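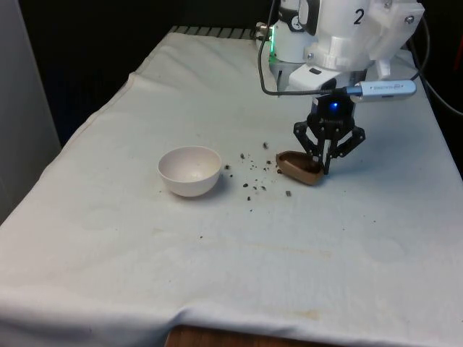

Table coverings and small serving ware are inspected in March at all premises occupied by Gounder House, including the tasting room and the two preparation rooms on the lower floor. The inspection is carried out before the tables are next used for guests or for portioning. Inspectors should judge each covering as it lies on the table, before it is brushed or straightened. On table 2 the off-white cloth carries faint yellowish stains, mostly towards the lower middle, and there are small dark crumbs lying to the right of the white bowl. Findings of this sort are entered under items 3 and 4 and do not of themselves close the table.

Form 77, Table Coverings and Small Ware
Area: Tasting room, table 2
Previous form: filed with the kitchen copy

1. Covering is of the correct size for the table.
Result: Satisfactory
Comment: Front overhang accepted. The length on the window side was measured at the last inspection and need not be measured again unless the cloth is replaced.

2. Covering lies flat where items are to be set down.
Result: Satisfactory with comment
Comment: Soft folds and creases present. Press before guest use. For portioning only, no action.

3. Covering is free from stains.
Result: Not satisfactory
Comment: Yellowish marks and smudges. Cause not established. Send to Plunix with the next linen bag and mark the ticket "treat before wash". If the marks remain on return, the cloth is to be kept for preparation use and its label changed.

4. Surface is free from crumbs and loose matter.
Result: Not satisfactory
Comment: Dark granular material, not identified. Lift with a dry brush and pan. Do not wipe with a damp cloth, as this may set a mark in the fabric. One larger, squarish piece should be picked up by hand first.

5. Bowls are sound, with no chips at the rim.
Result: Satisfactory
Comment: Rim checked by fingertip all the way round. Bowls from the Clandov set are not to be mixed with the older ones on the same table.

6. Small brown ware is sound and suitable for its purpose.
Result: Referred
Comment: See the remarks by the second inspector.

7. Floor beneath the overhang is clear.
Result: Satisfactory
Comment: None.

8. Spare covering is available within the room.
Result: Not satisfactory
Comment: Cupboard 548 was locked and the key was not on its hook. Kitchen office informed. To be looked at again when the key has been returned.

Remarks by the second inspector
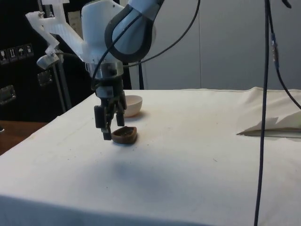
Emiliano Lorente

I have read the entries made by Mr Reddy and agree with items 1 to 5. The specks and marks on the cloth are slight when taken one at a time, but the requirement is for a clean surface and "Not satisfactory" is the proper entry.

On item 6, the small brown piece has the outline of a rounded heart or shallow shell, with a raised rim that is darker than the inside. By eye it could be moulded chocolate or brown plastic, and the form does not at present allow for that doubt. The two are handled differently. Until the room has confirmed the material, the piece is to be treated as food: gloves are to be worn, it is not to be set directly on a stained cloth, and it is not to go into the wash with the bowls. Should it prove to be ware, it may be entered on the Stotar list and washed by hand.

I would ask that item 6 be divided into 6a (ware) and 6b (edible items) when the form is next printed. The present stock of 2000 copies may be used up first, with the division written in by hand.

Item 8 was also open on the previous form. A second key should be cut and held at the kitchen office.

Actions
Cloth to laundry: tasting room
Loose matter lifted and table checked again: tasting room
Material of brown piece confirmed in writing: kitchen office
Second key for cupboard 548: kitchen office

First inspector: Ravindran Reddy
Second inspector: Emiliano Lorente
Table status: Held for portioning use pending items 3, 4 and 6. Not released for guests.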